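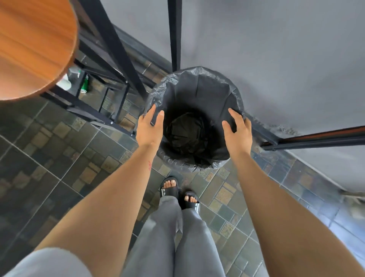
Figure 3. Black liner folded over the rim of a round bin.

I should say a bit more about how we got our numbers, as Kiran Dubey and I argued about this part for most of October. We wanted to know what people think they throw away in a week, and how that squares with what they write down when they're asked to keep a diary. So we posted 777 diaries to homes in Prurnamness and the streets behind the Altent works, and then we waited (and waited!). Plenty came back with tea on them, which I took as a good sign.

The diary itself was dull on purpose. One page a day, a line for each thing binned, and a box for the room it was binned in. Girish Pal had used something close to it in his Lorden work, and he kindly let us borrow his wording for food scraps, although we dropped his question on pets. I still think that was a mistake, and Kiran still doesn't.

Bottles gave us the most bother. Some homes wrote down every one, some put "drinks stuff" and left it there, and a few only listed the ones they felt guilty about – they told us so in the margins. In the end we coded anything that could hold a drink as a single group, lids included.

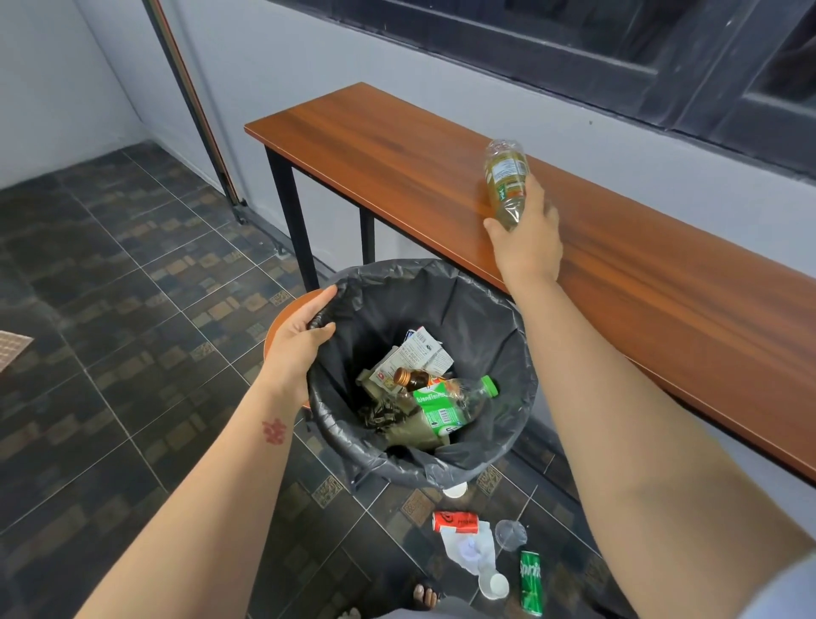

3.2 What people forgot

Small things vanish from memory first. When we rang people up afterwards and asked them to list the week's rubbish without peeking at the diary, they were good on big packaging and hopeless on tissues, labels and lids. Liepiņa found much the same with shopping lists, and I like her idea that we remember the things we had to make a decision over. A bottle makes you stop and think which bin it goes in; a tissue doesn't.

We ended up with just over 3,000 diary lines, and I read them all myself, mostly at the kitchen table. Eleven homes stopped after the first day, and we left those out of the recall scores but kept them in for the bottle counts.

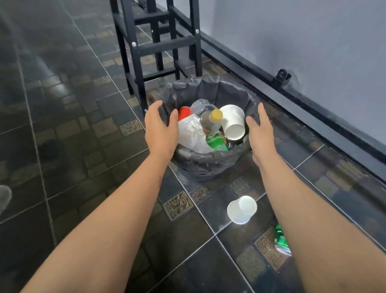
Figure 4. Lined waste bin, nearly full, on a dark tiled floor.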